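Borthorpe shop recalls the cup holder it swore would fit everything

BORTHORPE: The Falcão clamp-on cup holder, sold to wheelchair and walker users as "the last cup holder you will ever buy," will be bought again, at least by the people who already own one. Plarach Mobility, the Mill Street shop that makes it, said it is replacing all 2,000 of the holders it has sold after customers found that the clamp lets go of round tubing when the weather gets warm.

Most wheelchair frames are made of round tubing. August was warm.

"We tested it on a square bar," said Idalina Moreira, who owns the shop and designed the clamp at her kitchen counter two winters ago. "It was the bar we had."

Plarach is a small outfit that sells cushions, reachers, tray tables, ramps and the kind of rubber cane tip that disappears the week after you buy it. The Falcão was its first product of its own. It costs more than a drugstore cup holder and less than a decent dinner, and the box says it will hold anything from a juice glass to a travel mug with a handle. Owners agree that it does hold them. The argument is over how long.
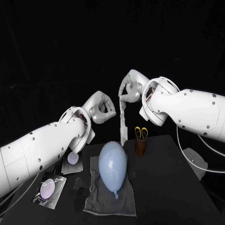
Complaints started in early summer and were polite at first. One customer wrote to report that her iced tea had "relocated." Another sent the holder back in a zip bag with a pair of socks and a note asking which of the two Moreira planned to wash.

Aníbal Baptista, who has used a power chair for most of his adult life and has owned every cup holder on the market, by his own account and his wife's, said he wasn't surprised. He keeps the failures in a drawer. The Falcão went into the drawer in June, came out again when he found that a strip of bicycle inner tube under the clamp kept it from slipping, and has been on his chair ever since.

"It's a good cup," he said. "It's a bad hand."

He mailed the shop a length of inner tube and drew a diagram on the back of a pharmacy receipt. The diagram now hangs in the Plarach workroom, framed. The replacement clamp, which the shop is calling the Falcão Two after rejecting several worse names, has a ribbed rubber sleeve in the same spot and to the same width. Baptista has been offered a free one for life. He asked for store credit instead and was given both.

The new clamp also does away with the thumbscrew, which a good many customers had disliked from the start. Turning it took a firm pinch and a twist, a lot to ask of people who had, in many cases, bought the thing because firm pinches and twists were not on offer. In its place is a wide lever that can be pushed down with a palm, an elbow or the edge of a table.

Catarina Sampaio, an occupational therapist at the Stokow Center across the river, said she had brought up the thumbscrew with the shop before the first batch was made.

"I sent an email," she said. "I got back a very nice email."

Moreira does not dispute this. She said the thumbscrews had already been ordered, that they came from the supplier only in large lots, and that she would be happy to sell anyone in the county a thumbscrew. 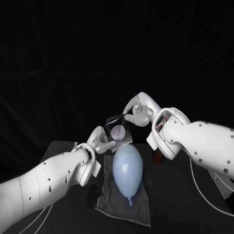
Sampaio has been lending out samples of the new version at Stokow for the past few weeks, and the reports have been kind. The lever works with gloves on. The sleeve grips round tubing, oval tubing and, in one case, the arm of a porch swing. The one steady gripe is the color. The first Falcão was black. The second is a gray that the shop's paperwork calls "heron" and that users have called other things, among them "putty" and "the dentist's."

Black is coming back later in the year, Moreira said, once the heron is gone.

Getting a replacement should be simple, and the shop has gone to some trouble to explain how simple. The first notice it mailed out ran to four pages and asked owners to find a batch number printed on the inside of the clamp, in raised black letters on black plastic. Beatriz Rebelo, who runs the front counter, said the phone rang all that morning with people who had been at it with flashlights.

The second notice is a postcard. It says to call or come by, and that no receipt, batch number or box is needed. If you say you have one, you have one. Rebelo said she had expected a few chancers and so far has met only people who apologize for bothering her.

Owners don't have to send the old holder back. The shop would prefer they didn't, having nowhere to put it. 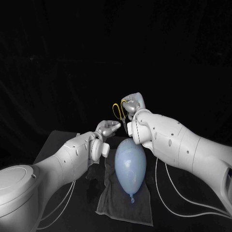 Anyone who wants to keep using the first version in the meantime is asked to stick to cold drinks, and to mount it on the side away from any joystick or controls. Coffee should wait for the sleeve. Replacement sleeves alone are also free at the counter for people who have grown fond of the thumbscrew, a group that Rebelo puts at one man, who has written twice.

The shop has roughly 300 of the new clamps on the shelf and expects more by the end of the month. They will go out in the order people call, with the exception of 40 set aside for Stokow. Bianka Vörös, who handles the shop's mail orders, said out-of-town customers should allow ten days and should give a street address, as the lever makes the package too thick for most mailboxes. This was also discovered in August.

Moreira would not say what the recall is costing her, beyond remarking that she had been thinking about a new van and has stopped. The box has been redone for the Falcão Two. "The last cup holder you will ever buy" is gone from the front panel. The new line reads "Fits most chairs," and below it, in smaller type, is a drawing of a round tube.

Plarach Mobility is open from 9 a.m. to 5 p.m. and closes for lunch when Rebelo goes to lunch. The ramp is at the side door.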